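4 Choosing the place and setting up the lamp

This section is for the Balholm desk lamp, models with clamp foot and models with heavy foot. Read sections 2 and 3 first if you did not yet check the parts in the box. If your lamp has the wall foot, go to section 6.

4.1 Before you start

Keep the lamp unplugged until step 9 of section 4.3. The lower joint is under spring tension when it comes out of the box, and the orange strap holds it closed. Do not cut the strap before the foot is fixed.

CAUTION: The arm can open fast when the strap is removed. Keep your face and other people away from it. Children must not do this step.

You need a flat table, a wall outlet within reach of the cord, and a soft cloth. The cord is 2000 mm long. Do not use an extension cord that lies across a walking path.

4.2 Choosing the table

The clamp foot fits table tops up to 71 mm thick. It must hold on a straight edge. Rounded edges, glass, and hollow doors used as tables are not suitable, also when the clamp seems to sit firm.

The heavy foot can stand on any level surface, but please think about the finish. Oiled wood and bamboo can take a mark from the rubber pads after some months, and lacquered wood takes it less. If you care about the surface, put the felt disc from bag C under the foot. Move the foot a little every few weeks, so the color of the wood changes evenly in the sunlight.

Note: Do not put the felt disc under the clamp foot. The clamp will slip on it.

4.3 Mounting

1. Clean the table with the dry cloth. Grease from hands is enough to make the pads slide.
2. Open the clamp with the round knob until it goes easily over the edge.
3. Push the clamp in until its back touches the table. Tighten by hand only. Do not use pliers.
4. Pull the clamp to the left and to the right. If it moves, loosen it and begin again from step 1.
5. Put the pin of the arm into the hole of the foot. It should go down completely – you hear a small click.
6. Hold the arm with one hand, just over the lower joint. With the other hand cut the orange strap.
7. Let the arm rise slowly.
8. Lay the cord in the two clips on the back of the arm. Leave a loose loop at each joint, so that the cord is not pulled when the arm bends.
9. Put the plug in the outlet and press the switch on the lamp head one time.

For the heavy foot, skip steps 2 to 4 and place the foot with the long side toward you.

4.4 Position of the light

If you write or draw with the right hand, the lamp should stand on the left. For left-handed people it is the opposite. The lamp head should be a little higher than your eyes when you sit, and turned down, so you do not look into the light.

A shiny table gives reflections. Sit in your usual place and look at the table surface. If you see a pale bright area near your work, turn the head away from you a little, or lower it and move it more to the side. Daylight from a window can make the same bright area, so check this in the evening with the curtains closed.
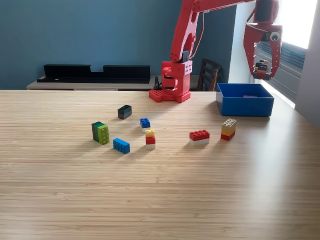
Fig. 9. Glare on the right side of a slightly glossy table top.

For hobby work with small parts, such as toy bricks, beads or model kits, use brightness level 3 and the neutral color setting. Warm light makes it difficult to tell similar colors apart. Keep parts away from the knob of the clamp, where they can get stuck between the screw and the table.

4.5 Adjusting the spring

After some weeks the arm can start to sink. This is normal.

1. Switch off the lamp and pull the plug.
2. Hold the arm in the middle position.
3. Turn the screw at the lower joint to the right, a quarter turn each time, until the arm stays.

CAUTION: If the screw becomes very hard to turn, stop. More force will break the joint, and this is not covered by the warranty.

If the arm still sinks, ask for spring set 1778. Write to Efua Appiah at the Goicoechea service desk and give the serial number from the label under the foot. Please do not order a spring from another lamp – the length can be the same but the strength is different.

Section 4 was revised by Iulian Voicu, Jun 23, 2026. The older version showed the cord on the front of the arm. If your lamp is mounted like this you can leave it, but check that the cord has no sharp bend.

Continue with section 5, Dimmer and timer.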